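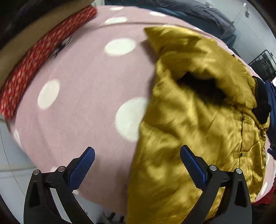 From: Estela Acuña
To: the Grulon readers' list
Subject: Re: Grokotum issue 2, and the bit on the barge

Damián Leiva wrote:

> Finished issue 2 last night. I liked the first one well enough, but
> am I the only person who can't tell who is speaking in the barge
> chapter? There are 18 pages of people in identical helmets shouting
> at each other. I also thought Urkau was dead. She was very dead at
> the end of issue 1. There was a funeral.

You are not the only person, Damián. I read the barge twice and the second time I drew little initials on the helmets in pencil, which I recommend to everyone except those who bag their comics.

On Urkau: there was a funeral, yes, but go back and look at who's carrying the box. Two skinny clerks and a boy, and they take the stairs with it. Urkau is drawn the size of a wardrobe. I missed this completely and only noticed when I was looking for the page where the tide tables are explained (they aren't).

What I can't forgive is the pace. Issue 1 gave us a drowned city, a tax on breathing and a talking lighthouse in 52 pages. Issue 2 gives us a barge. I like a slow story, and I've sat through worse than a barge, but by the third splash page of fog I had started to wonder what the artist was being paid per cloud.

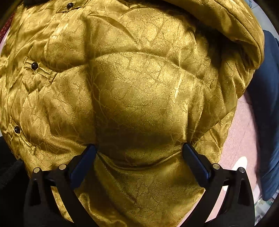 Do you need to have read the Nzioka books before starting Grokotum?

They share a map and a few swear words, so you can start with Grokotum and lose very little.

I say this having read the Nzioka books in the wrong order, last one first, and enjoyed them more than my brother did in the right one. The only thing that carries over is the lighthouse, who is ruder in the early volumes and has better lines.

The lettering is much improved, at least. In issue 1 the lighthouse spoke in a typeface I could only read by tilting my head, and I got through most of chapter two looking like a confused spaniel. Now it gets plain capitals in a yellow balloon.
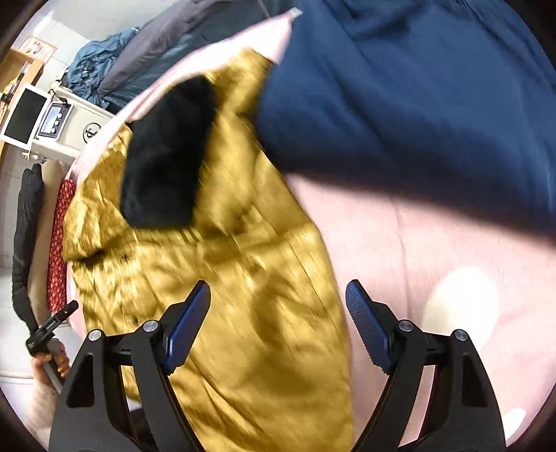 Gold jacket, black furry patch.

As for whether to carry on: I'm in until issue 6, when the writer has promised we go below the waterline. If we're still on the barge by then I shall sell the lot and take up crime novels, where at least the dead have the manners to stay put.

Next issue is down for August. Does anyone know if the shop is still holding copies for list members, or did that stop when they moved the till?

Estela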